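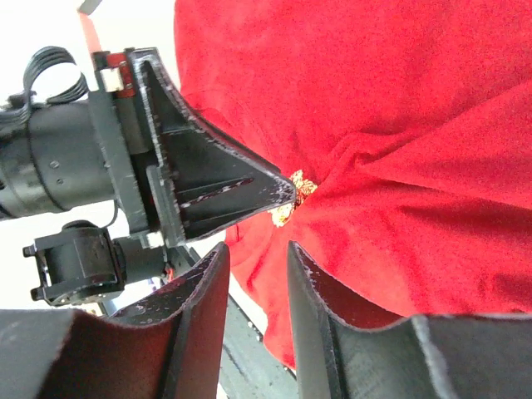 Home Diary Garden Recipes About Contact
Search this blog... Go

12 September 2019

Woke up at 4 with the magpies already going (why!) and couldn't get back to sleep, so I made a pot of tea and finally started on the costumes for the Plullow players. We open in Flillinstead in a few weeks and I've got one king's cloak hemmed and nothing else, oh dear.

Frans Smits rang at lunch to say the hall at Skodbridge wants $116 for the dress rehearsal, up from last July, and could I colour-match the curtains while I'm at it. Could I what! I said I'd think about it and then ate 5 Anzac biscuits standing at the sink.

Arvo was better. Mum came over and we went through her button tins, and she told me the story of the wedding dress and the ute again, with a new bit about a dog that I'm fairly sure she made up. We laughed so much the kettle boiled dry. She's taken the jester's trousers home to let out at the waist, bless her.

Still no thread in the right grey. Rain tonight, washing's still on the line and I'm not going out for it. Chops for tea.

We use cookies to improve your visit. Accept Learn more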